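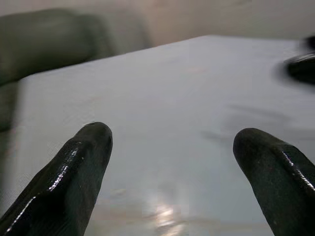 Tabletop, Gradow. January 2024.

Closing the Line

1. Instruction

The instruction from Pedora was to re-observe the levelling line from the river gauge at Gradow to the old pumping station and to close it on benchmark 271. A line is closed when the height carried out to the far mark and back to the start agrees with itself to within a stated limit. The limit on this line was two millimetres. The previous contractor, Godinho, had closed it four times and had been paid four times.

Remo Wyss read the file on the train. It contained the earlier results, a sketch of the mark and a sheet on access. The sketch showed a brass bolt set in the north wall of the pump hall, at knee height, with the number stamped beneath it. The access sheet said that the keys were held at the gauge office and that the lower door stuck.

He collected the keys at eight in the morning. The man at the gauge office made him sign for each one separately, although they were all on the same ring.

2. Equipment

Wyss used a Hovumik level, two staves and a tripod with one replaced leg. The level was older than he would have liked. It had been serviced in the autumn and came with a certificate, and he checked it anyway on the flat ground behind the office, by the usual method of setting up midway between two pegs and then close to one of them. The error was small and he wrote it down.

An assistant had been budgeted for and had not been sent. Levelling alone is possible with a stave on a bipod, but it is slow. At each change point the observer walks back, reads, walks forward, turns the stave, walks back again. Wyss had done this for most of his working life and did not dislike it. He had once worked out how far he walked on an average line, and had then stopped telling people the figure.

3. First run

The outward run went along the towpath. The air was still and there was a thin overcast, so there was no shimmer above the ground. He kept the sight lengths short and equal. Where the path was soft he drove in a steel pin and took the stave on that.

At the pumping station he unlocked the upper gate, then the lower door, which stuck. The pumps had been taken out and the bolts that had held them down stood up from the floor in rows. On the north wall he found benchmark 271, at knee height, as drawn. He held the stave on it, took the reading and began the run back.

The two runs disagreed by eleven millimetres.

He suspected himself first, which is correct practice. He looked through the book for a misread digit, a transposed pair, a stave booked as foresight that should have been backsight. He found none. He slept at a guest house near the lock and in the morning did it all again. The disagreement was eleven millimetres, in the same direction.

4. Second run

An error that repeats is easier to look for than one that does not. Wyss divided the line into three lengths and closed each one separately. The first closed, and so did the second. The third, from the weir to the pump hall, did not.

He then observed the bolt by itself. He set up the level inside the hall, so that nothing outside it could matter, and took 20 readings on the mark over the course of the morning. Between the ninth reading and the tenth the bolt rose by four millimetres. Between the tenth and the fifteenth it did nothing. Then it went down again.

He wrote this in the book as he had seen it. He looked at the tripod and saw that all three feet were firm. He looked at the bubble. He put his palm against the wall beside the bolt and kept it there for some minutes, and felt only plaster.

At noon he walked back to the gauge office and asked the man whether the river had moved that morning. The man turned the chart round so that he could see it. The trace was level from midnight to noon – a straight line, ruled by a pen.

"Godinho's chap used to ask that," the man said.

"What did he do about it?"

"He took the middle one."

5. Adjustment

There is a respectable argument for taking the middle one. When a quantity varies and the cause cannot be found, a mean is reported with a statement of the spread, and the person using it can decide what it is worth. Wyss had no quarrel with this. He turned back to Godinho's results, however, and there was no statement of the spread. There were four closures, each inside the limit by the same half a millimetre.

He stayed two more days. He found that the bolt moved only when the hall door was shut. With the door open it was as steady as any mark he had used. He tried it with the door shut and himself outside, reading through the glass of the upper window, and it moved. He tried the windows. He tried weighting the door. On the last afternoon he sat on the floor with the door shut and watched the bolt without the level, and could not have sworn to anything.

The line closed to one millimetre with the door open. He entered that result. Under remarks he wrote: "Mark 271 unstable when hall door closed. Cause not established. Recommend all observations be made with door open." He read it over, and it looked like the remark of a man who had been on his own for too long. He left it in.

He locked the lower door, then the upper gate, and took the keys back along the towpath. The gauge office was shut. A note on the window said that keys should be left in the side room, so he put them on the folding table there, near the front edge, and waited a while in case anyone came.

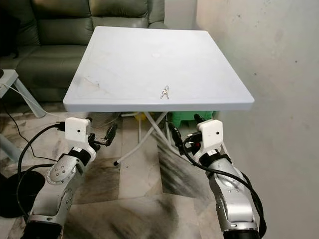

6. Acceptance

Pedora wrote to him three weeks later. The result had been accepted and the invoice passed for payment. The remark had been removed from the published sheet, as the form allowed only 80 characters in that field and the remark exceeded it. He was invited to submit a shorter one.

Wyss tried several. He counted the letters with the point of a pencil. In the end he sent "Keep door open", and the sheet was reissued with the words in the column headed Access, directly under the line about the lower door sticking.

The next observer was booked for the spring. Wyss was asked whether he had any notes to pass on, and he posted the field book, with the page for the bolt marked by a strip of paper.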